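**Equipment planning, second half: arms, grippers and what we spend on baskets**

The second arm station is now in the budget as a single line. It was three lines in the February draft, and Siu-fong Yu merged them after the Drilis and Vuorinen quotes came back with different things included under "arm." Drilis counts the controller and the cables. Vuorinen counts the arm and its base plate and lists everything else as options. Compared as printed, Vuorinen looks cheaper. With the same parts on both sides, the gap closes to 652 euros, which is less than one spare controller fan kit plus shipping.

The comparison sheet is in the shared folder under "Station 2." Column F is the one to read. Column E still has the old numbers and will be removed.

**Grippers**

We are staying with two-finger parallel grippers for both stations. The vacuum option was priced and dropped. Most of what we handle is baskets, bags and other open or soft-sided goods, and a suction cup needs a flat, closed surface to hold on to. A slotted plastic side panel gives it very little.

Finger blocks are a wear item and should be budgeted that way. Plan on one set per station per 200 hours of arm time. The current blocks are plain rectangular ones. Minttu Sjöberg has asked for a second set with a rubber face for thin plastic rims, and that request is approved for one station only. If the slip count drops, the other station gets them in the next order.

Wrist cameras are quoted separately by both suppliers. Lead time is 60 days from Drilis and 90 from Vuorinen. The camera mount has to clear the fingers at full opening, so the mount drawing must be checked before the purchase order goes out. Please send drawings to Minttu and copy Siu-fong.

**Floor space and lighting**

Station 2 goes in the open-plan area. The machine room at Tiltelus would have cost extra for power and a new door, and the arm is light enough that the carpeted floor is fine with a spreader plate under the base. The plate is in the budget.

Lighting is the open question. Ceiling strips are good for people at desks and less good for a camera that spends part of every move pointing upward. Exposure shifts when a strip enters the view, and the basket in the fingers goes darker. We have priced two fixes: a fixed-exposure profile, which takes a day of staff time, and diffuser panels for the strips nearest the station. 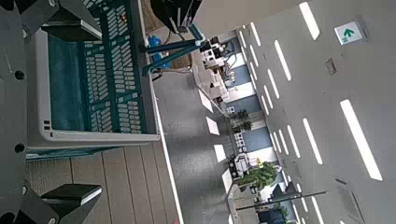

The profile comes first. Diffusers will be ordered only if grasp detection on colored plastic stays below target after two weeks with fixed exposure. The facilities contact needs notice before any panel is fitted, and nothing may cover a vent or an exit sign.

**Test objects**

This line was too small last year. We bought baskets one at a time from whichever shop was open and ended up with sizes that could not be replaced. For the coming period, each test object is bought in sets of four, same model and same color, and the spare units stay in the cabinet. Wicker is kept as a separate category in the sheet because the weave varies from piece to piece, and results from one basket do not carry over well to the next.

**Software**

The Dedimero license covers one controller. A second seat is needed for Station 2 and is billed by calendar year, so a late start still pays the full amount. Siu-fong will ask for a part-year price. Until there is an answer, budget the full seat.

Corrections to the sheet should be entered as comments, with the row number. Direct edits to column F will be rolled back.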